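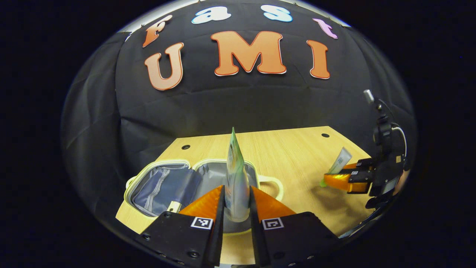 Second progress report: the Clirnlow Wash Bag Project

Submitted to the Moltasance Fund, small grants desk

Where we have got to

You gave us £2,000 in the spring to put together wash bags for people who end up in a hospital bed without having planned to. We promised you 500 bags by the end of the grant. The first report said we were "well on the way", a phrase I would now like to withdraw. Since then we have changed the bag, changed the packing order and changed our minds twice on the subject of flannels, and the work is going much better.

The bag

Our original choice was a drawstring pouch. It was cheap and it looked cheerful in the catalogue. Once filled it turned into a sort of sock, with the toothbrush always at the bottom and the toothpaste always on its head. Ward staff were polite about it, which is how we knew.

We have moved to a proper zippered case with a grey interior and cream trim. It opens up and stays open on the table while you fill it, and it has separate compartments, so that soap and comb no longer have to share. There is a pocket panel in the left-hand one and a deeper well in the centre. The loop handle at the side was not on our list of requirements. It has turned out to be the part that patients mention most, as you can hang the thing off a bed rail or carry it down a corridor with one finger.

The case is the Codia, medium size, and it costs more than the sock did. The difference comes out of the money set aside for printed leaflets. We have not had a single complaint about the lack of leaflets.

Packing

The bottles with the little caps go in the left compartment, against the panel. Toothbrush and paste go in the well. The flannel goes in last and flat. We tried it first and folded, and then first and rolled, and there was a lively Tuesday evening on which both methods were defended with more heat than a flannel deserves.

One bottle is still a nuisance. It is the short one, and it tips over in the compartment if it goes in alone. Packed snugly with the shampoo it behaves. Anyone packing in a hurry forgets this, and the last check before zipping now includes a look for it.

We work on the pale wooden table in the back room. It has two small holes drilled in the top, origin unknown, and one of them has so far claimed a hair grip. We would like it noted that this was not bought with grant money.

Numbers

57 of the new cases have been packed, checked and handed over to the wards. The first batch was kept small on purpose so that we could find out what was wrong before doing it 500 times. What was wrong was mostly the combs, which were too long to lie flat. Shorter ones are on order from Intarasuk, who have been prompt and have asked no questions about why we want so many.

Money

Your £2,000 is accounted for in the sheet attached to the covering email. The larger costs are cases and toothpaste, in that order. We underspent on postage, having discovered that the hospital is on a bus route, and overspent on sticky labels -- the first lot came unstuck in the cupboard overnight and were found in the morning lying on the shelf like autumn leaves.

What has not gone to plan

The razors. The wards would prefer to hand these out themselves, for reasons that seem obvious now and did not in April. We have a box of them and would be glad of suggestions.

We also said we would produce a separate children's bag. We have not started it. It needs smaller toothbrushes and a decision on whether a toy is allowed, and we would like to get the adult bag right first. If you would prefer us to drop it and put the money into more of the ordinary ones, please say so before November.

Next

The shorter combs go in as soon as they arrive. After that we pack twice a week until we reach the total, and the wards have agreed to tell us what comes back unused. Our guess is the nail file. The final report will say whether we were right, and will also contain the receipts.

12 shares | 4 comments

Related
First progress report: Clirnlow Wash Bag Project
What to put in a hospital bag (and what the ward already has)
Moltasance Fund small grants: guidance on final reports
Wanted: a good home for a box of razors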